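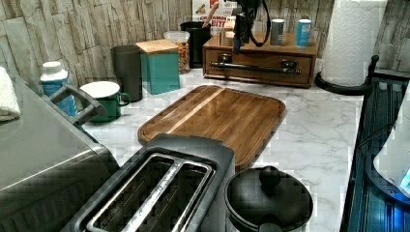
A veined white counter, a stacked tile backsplash and a two-slot toaster.

Gaetano Galli has inspected residential wiring for 14 years, most of them for Marchetti, a small electrical contractor in Grostunness. His subject on the Tuesday we spoke was the kitchen branch circuit, which he considers the most misunderstood run of cable in the house.

"People think in outlets," he said. "An outlet is a place on a circuit. If you have six of them on one breaker, you still have one breaker."

The arithmetic is short. A 20-amp circuit at 120 volts carries 2,400 watts. For loads expected to run three hours or longer, Galli designs to 80 percent of that, or 1,920 watts. Toasters and kettles do not run that long, so the full rating applies to them, but he prefers to leave a margin anyway.

He keeps a plug-in meter in his bag and reads the load in front of the homeowner. In one house last January a countertop oven drew 1,645 watts at full heat. A coffee maker on the same circuit drew 574. The total was 2,219 watts, or about 18.5 amps.

"That holds," Galli said. "Then someone starts a 1,000-watt microwave, and remember that 1,000 is the cooking output. The input is higher. Now you are far over, and the breaker opens. The owner calls and tells me the breaker is bad."

Does he find bad breakers? Occasionally. More often he finds a kitchen where both counter circuits were landed correctly at the panel, but every appliance sits on the same one. His first step is to map the outlets. He switches off one breaker, tests each outlet, and writes the breaker number on the inside of a cabinet door.

The second step is the terminals. Older outlets were often wired through the push-in holes on the back, and Galli moves those conductors to the side screws when he has the cover off. He tightens to the torque printed on the device. "I use a torque screwdriver. My hand is not calibrated."

Marchetti logs its readings in Tilemow, a scheduling program with a notes field that Galli calls adequate. He had tried Vesska before that and gave it up over the export format.

On ground-fault protection he was brief. Press the test button monthly. If the outlet stays live, replace it.

I asked about power strips on counters. "No," he said, and went back to the subject of terminals.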